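Course handout 6: Batch work, waiting and the reorder point
Introduction to Stock and Materials Handling, second part

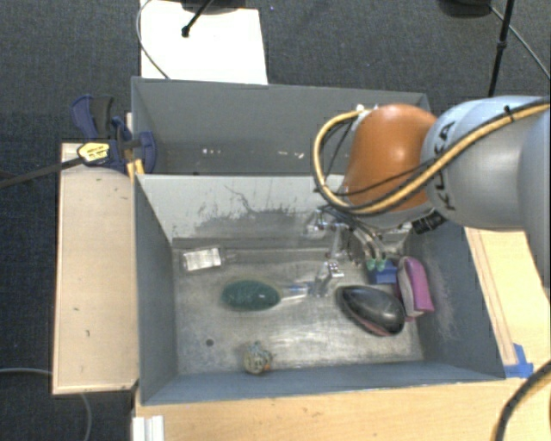
In the last handout we looked at why a company keeps stock at all. In this one we ask two practical questions: how much to order, and when to order it. The mathematics is not difficult, but students lose points every year because they mix up the units. Please write the units next to every number, also in your rough work.

6.1 Terms you need

Demand is the quantity that is used or sold in a period. Lead time is the time between placing the order and having the goods ready for use. Note the second half of this definition. If a pallet stands at the gate for two days before it is checked and put away, these two days belong to the lead time, although the supplier has done his job.

Stock on hand is what is physically in the store. Inventory position is stock on hand, plus what is on order, minus what is already promised to customers. Most mistakes in reordering come from looking at the first when one should look at the second. A clerk sees a low shelf, does not know that an order is already running, and orders again.

6.2 Two bins and one card

The oldest method that still works well is the two-bin system. The stock of one item is divided between two bins. You take from the first until it is empty, and this is the signal to order. While you wait for the delivery you take from the second. When the goods arrive, the second bin is filled up first, and the rest goes into the other.

The method needs no computer and no counting. It is suitable for cheap items with steady use: screws, washers, gloves, labels. It is not suitable for expensive items, or for items where the use is very uneven over the year.

The only calculation is the size of the second bin. It must cover the demand during the lead time, plus a reserve.

6.3 The reorder point

The same idea written as a formula:

R = d x L + S

where R is the reorder point in pieces, d is the demand in pieces per day, L is the lead time in days and S is the safety stock in pieces.

Worked case. The Urkside workshop uses 20 seals per working day. The supplier, Heteo, needs 2 working days. The workshop keeps a safety stock of 37 seals. Then

R = 20 x 2 + 37 = 77 seals

When the inventory position falls to 77, an order goes out. If the lead time becomes one day longer, R goes up by 20, to 97. You should be able to see this without doing the whole calculation again.

A question that came up in the exercise class with Tarun Nishad: must we use working days or calendar days? Both are allowed, but d and L must use the same kind. If the demand is given per working day and the supplier quotes calendar days, convert first.

6.4 Where does the safety stock come from?

In section 6.3 the value of S was simply given. In practice there are three ways to find it.

The first is experience. The storekeeper knows that the item has run short before and keeps more of it. This is often reasonable, but it tends to grow. After every shortage the reserve is raised, and it is seldom lowered again.

The second is a fixed rule, for example half of the demand during the lead time. It is easy to explain, but it treats a reliable supplier and an unreliable one the same way.

The third uses the spread of the demand. If the demand varies from day to day with standard deviation s, and the days are independent of each other, then the standard deviation over L days is s multiplied by the square root of L. It is not s multiplied by L - this error appears in many exam papers. We multiply the result by a service factor z, which is read from the table of the normal distribution:

S = z x s x square root of L

For a service level of 95 percent, z is 1.65. This formula assumes that the lead time itself is fixed. The case with varying lead time comes in handout 7.

6.5 The order quantity

The reorder point says when. For how much, we balance two costs. Large orders mean few deliveries but high stock. Small orders mean the opposite. The quantity with the lowest total cost is

Q = square root of (2 x D x K / h)

where D is the yearly demand, K is the fixed cost of one order and h is the cost of holding one piece for one year. The total cost curve is quite flat near its lowest point, so it does no harm to round Q to a full box or a full pallet.

6.6 Exercises

1. Rornen uses 1030 filters per year. One order costs 20 dollars and holding one filter for a year costs 2 dollars. Find Q and round it in a sensible way.

2. Repeat exercise 1 with an order cost four times as high. By what factor does Q change? Explain in one sentence.

3. A store has 37 pieces on hand, 20 on order and 2 promised to a customer. Give the inventory position.

Solutions should be handed to Ourania Chatzigeorgiou before the next class. Corrections to this handout can be sent to Conall Rafferty. The tables for z are on the last page of handout 5.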